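Week 8: Can it do the chores yet?

Okay, these are my notes from Friday's session, cleaned up a bit and with the parts I skipped when we ran out of time. If you missed it, read this before you start on the Drosside worksheet, or the worksheet won't make a lot of sense.

I started by asking everybody for the chore they'd hand over tomorrow if they could. Laundry won by a mile (it wins every year!), then dishes, then "tidying up," and that last one is the one I want to spend time on, because it sounds like the easiest of the bunch and I think it's the hardest.

Think about what a shop-floor robot gets for free. At the Ruddock plant we read about in week 3, the parts come down the line facing the same way, the lighting never changes, and the bin is bolted to the floor. The arm does one thing and does it all day. If a part comes in crooked, the line stops and a person walks over. That's automation that works, and it has worked for a long time. Most of the cleverness is in the room, and the arm gets to be pretty dumb.

Now go home and look at your desk. Things on it are hard, soft, shiny, see-through and stacked on top of each other, and none of them are bolted to anything. You also have opinions about where they go, and you've never written those opinions down.

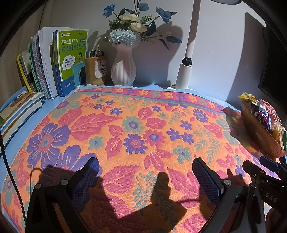
Fig. 1. A desk to tidy: flowered towel, books, pen holder, vase, lamp and a bowl of snacks.

Let's take the towel first. A rigid object has a shape, and once you know the shape and which way it's facing, you can plan a grasp. Cloth has whatever shape it fell into. Pinch it with two jaws and lift, and you get a new shape you now have to figure out from scratch. A busy print like this one makes it worse in one way and better in another. Worse, because a fold can hide in the pattern. Better, because all those flowers give the camera something to track, and a plain white towel gives it next to nothing. We had a good argument about which effect is bigger and I don't have an answer for you.

Then the shadows. Look at how dark they are on the towel and on the wall behind the flowers. You and I don't even notice them, but a vision system has to learn that a dark patch on cloth isn't an object, a stain or a hole. The copper-colored bowl brings its own version of the problem, with a brown reflection sitting right there on the towel. Shiny things are a pain. They borrow their color from whatever's near them, and depth cameras often get them wrong.

The books are the friendliest part, or they look it. They're flat, stiff and mostly upright. But try pulling one spiral-bound workbook out of a tight row with two fingers and no wiggling. You'll use a fingertip to tip it back first, then slide it, then grab. That's three different contacts for one book, and you did it without thinking. Somebody asked if you could just grab the whole row. Sure, if you have a hand that wide!

And the vase – please, leave the vase for last. Tall, easy to tip, full of petals that snag.

So where are we? My own scorecard, which you're welcome to fight with:

Moving known boxes from A to B: yes, boring by now.
Picking mixed packets out of a bowl: mostly, if dropping one is no big deal.
Folding one towel that's already flat: yes, slowly.
Folding whatever comes out of the dryer: sometimes, and better on video than in person.
Tidying a desk it's never seen: not reliably.

A word on success rates, since the worksheet leans on them. The Skilta example has 1000 attempts at a towel fold with 131 failures. That's a success rate of 86.9 percent, and a few of you said that sounded great. Now picture it in your own house. If you fold 8 towels on laundry day, you should expect one on the floor or in a ball pretty much every time. A factory wouldn't put up with that, and I'm not sure you would either. Also ask what got counted as a failure. Did a lopsided fold pass? Did a person put the towel back between tries? (In the Bitico example, yes, every time, and it's buried in a footnote.)

For next time: pick one surface at home, a counter or a nightstand or whatever, and clear it using only your thumb and one finger on one hand. Time it. Then write down each moment you wanted to cheat by using your other hand, your palm or your hip. Half a page is plenty. Bring it on paper, please, because we'll be swapping them around the room.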